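4.2 Handing over between planner and controller

Our favourite part of Stikavell is the small piece of code that sits between the planner and the arm controllers. The planner thinks slowly and in whole moves, while each controller wants a new target 200 times a second, and early versions of the system stuttered badly whenever one had to wait for the other. Amadi and Lavoie rewrote this layer in September so that every plan is sent as a short queue of 15 targets, with the tail of the queue left open for changes. The difference in behaviour was a delight to watch! An arm can now slow down, shift its goal and carry on without ever coming to a full stop. We ran 306 trials with the new layer, all of them on the tabletop set-up in Figure 3.

Perception gave us more trouble. The colour of a plate is easy to find, but its edge is much harder to trace when it stands upright in a rack, as the purple one does in Figure 3, with a cup tilted in front of it. Shadows are the other problem – the two gripper shapes on the pale wood are dark enough to pass for objects in a simple depth-free mask, so we train the mask on 1,000 extra views with the lighting varied.

Figure 3. Tabletop workspace with both arms and the dish rack.
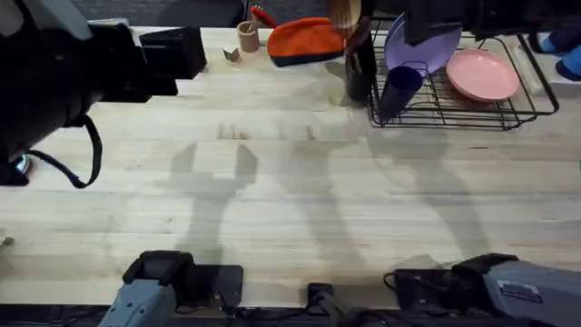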